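Hillora Opens Its Equipment Planning Workbook to Small Shops Buying Their First Robot Arms

FLUDONTON, May. I've been writing budgets for robot equipment at Hillora long enough to know which line gets forgotten. It's the little stuff! So we're putting our whole planning workbook out in the open, free, starting this month, and I get to be the one telling you about it (they let me write the release myself, which may be a mistake).

The workbook is called Breltulis. It has 46 line items, and only two of them are the arms. Everything else is what you end up buying around them: grippers and spare fingers, covers, cable, table coverings, racks, lighting, and a big pile of ordinary household goods for the arms to practice on. I mean measuring cups and scoops, the kind you'd buy for a kitchen. They're cheap one at a time, and then you look at the yearly total and go get another coffee. 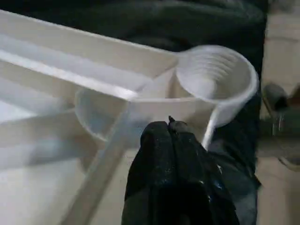

Dewulf, which tried an early copy, told us the practice items had never had a line of their own in its budget and had always gone through as office supplies, so the first honest total came as a bit of a shock. Its other complaint was that our tab for spare parts was too hard to find, and that was fair. We moved it to the front.

Covers get their own section too, and I fought for that one. Fabric near moving equipment is something you should plan to replace, and I'd much sooner see a boring number in the plan every quarter than a panicked order at 4 p.m. with rush shipping on it. Put in your own prices, put in how often you expect to swap things out, and the sheet does the rest. Same goes for cloth on the tables.

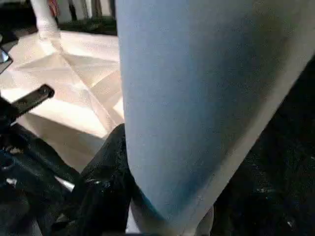 Blue fabric close to the gripper, with a creased white sheet behind it.

We also added a page for printed parts, and I'm pretty excited about it. A lot of small shops have a 3D printer sitting right there and treat whatever comes off it as free. It isn't free! There's filament, there's machine time, and there's the person who stands there scraping the bed. The page lets you compare printing a frame in-house against ordering one, and it makes you write down who is doing the work.

Table space is on the same page. Two arms need room to reach, and they need room between them, and the cables have to go somewhere. Measure before you sign anything, please.
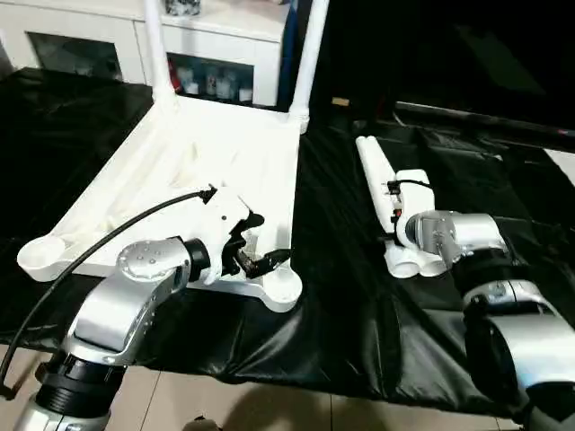 Two arms at the cloth-covered table, with a white 3D-printed frame at left and a long white part in the right gripper.

Breltulis is available now from Hillora as a spreadsheet, along with a printable version for people who like to plan with a pencil (I'm one of them). Shops near Fludonton can also book a planning call with our equipment desk. Bring your floor measurements and last year's receipts, including the kitchen store ones.

Press contact: Hillora, Equipment Planning Desk, Fludonton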